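Barkero Compares Fingertips for Two-Arm Cloth Handling

Posted 11/11/2023 in Workshop News

Barkero has finished the first round of a bench comparison between two sets of gripper fingertips, part of its work on getting a pair of low-cost robot arms to handle clothing. The firm says the narrower set will stay on the arms for now. The wider set goes back to the supplier with a list of requested changes.

The comparison covered a standard fingertip from Jedness and a wider, softer one from Pretanano. Each was run with the same arms, the same motor settings and the same controller software, so that the tips were the only part that changed from one run to the next.

Cloth has been a sore point for the team since April, when it moved over from rigid parts. A plastic block sits where it is put and can be picked up from several sides. A thin shirt folds under the fingers, slides along the table and gives the cameras very little to work with, above all when it is white and the lights are bright.

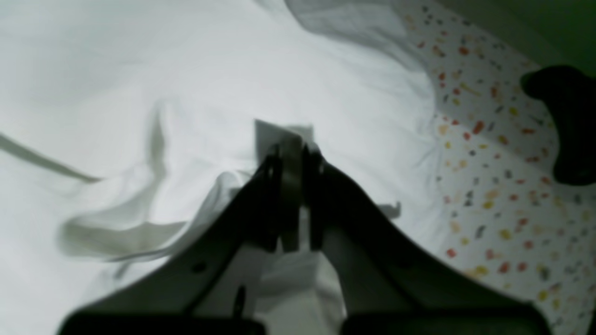 Conall Hennessy, who ran the comparison, said the hardest step is taking hold of a single layer. "If the tips come in too high, they close on air," he said. "If they come in too low, they press on the table and the motor current climbs until the controller stops the arm. The usable band is almost 2 millimeters, and you have to hit it every time."

The Jedness tips found that band more often. They are stiff and narrow at the end, and they pinched a small fold of fabric without pushing the rest of the garment away. Their weak point came later in the task. With so little contact area, a heavier piece of cloth could turn between the fingers while it was being carried, and it then landed at an angle.

The Pretanano tips did better once the cloth was in the air. The softer pads held a wider strip, and garments stayed closer to the position they had been lifted in. Picking up was the trouble. The pads tended to roll the fabric ahead of them, and the operator often had to back off and start the approach again.

Each set was used for 10 sessions, with the arms guided by an operator through a matching pair of hand controllers. Barkero chose guided operation over a trained policy for this round. Hennessy said a person adapts to a bad tip without thinking about it, so the team also recorded how often the operator had to correct a grasp, and gave that number as much weight as the finished fold.

Wrist cameras were part of the test as well. The firm had been relying mostly on an overhead view, but an arm reaching across the table hides the garment at the moment the operator most needs to see it. The close views made small errors in height easier to catch. They also showed how much the shadow of the gripper moves over pale fabric, and this had been confusing the edge detection software the team uses for its measurements.

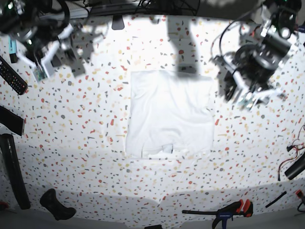
Can the new tips be fitted to arms that are already in use?

Both sets mount on the existing fingers with two screws, and a change takes five minutes for each arm, not counting calibration. The gripper has to be opened and closed fully afterward so that the controller can learn the new end stops.

Calibration turned out to matter more than the team had planned for. After the first tip change, one gripper was closing slightly short, and the results from that session were thrown out and repeated. Barkero now runs a short check before every session, with a strip of paper held between the tips and pulled lightly by hand.

The controller itself came from Hordiienko, and it was left alone for most of the work. One setting was changed early on for both sets of tips — the limit on closing force, which had been chosen for hard parts and was leaving marks on thin knit fabric. With the lower limit, the marks went away and neither set dropped cloth more often than before.

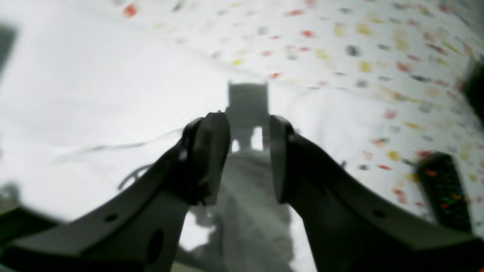 A second round is planned with six kinds of garment, including towels and a thicker sweatshirt. Hennessy wants to try a mixed setup there, with a narrow tip on one finger and a soft pad on the other. He expects the narrow side to slip under the edge and the soft side to keep it from turning, though he said he would not be surprised if the two wore unevenly.

Pretanano has been asked for a version with a thinner leading edge and a slightly harder pad. Jedness has been asked for a textured surface on its current tip. Neither supplier has given a delivery date.

Barkero will also lower the table lights for the next round and move them farther to the side. The mounting drawings and the calibration check will be shared with groups that use the same arms, and requests can be sent through the firm's contact page.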